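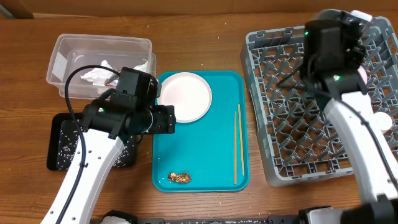

Clearing the tray

At the Draltitz canteen, lunch ends at about 2 in the afternoon and some 300 trays come back to be cleared. The order of work is fixed. Crumpled paper and wrappers go into the bin first, before any plate is lifted. Chopsticks are then gathered as a pair, and the plate is taken last – a bare tray is far quicker to wipe.

Clarier, which runs the canteen, adopted this order in December after a review of its washing-up room. Each new member of staff practises with 25 trays before joining a shift. Plates are stacked by size, and chopsticks are soaked apart from the metal cutlery.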